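Longo to step down as chair of Imhof

Graziella Longo will leave the chair of Imhof in November, ending a run at the Sakthorpe pump and valve maker that began on the front counter and outlasted four logos.

Her successor is Corina Bühler, currently managing director of Ziltico, a smaller outfit best known for its boiler controls and for the length of its annual meetings. Bühler has promised shareholders that the second habit will not travel with her.

Longo joined Imhof when it had 137 employees and one telephone line it trusted. The payroll now stands at 759, and the telephones are said to be fine. She became chair after the purchase of Adau, a deal she once described to this paper as "a lovely lunch followed by three years of paperwork".
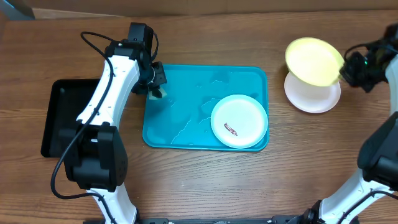 The handover had been expected for some time, mostly by Longo, who announced her retirement twice before and was talked out of it on both occasions. This time she has sold her flat in town — a more persuasive sign than the press release.

She will keep her seat on the Sakthorpe hospital board and her 3935 shares in the company. Bühler, asked about her plans for the first month, said she would like to find out where everyone parks.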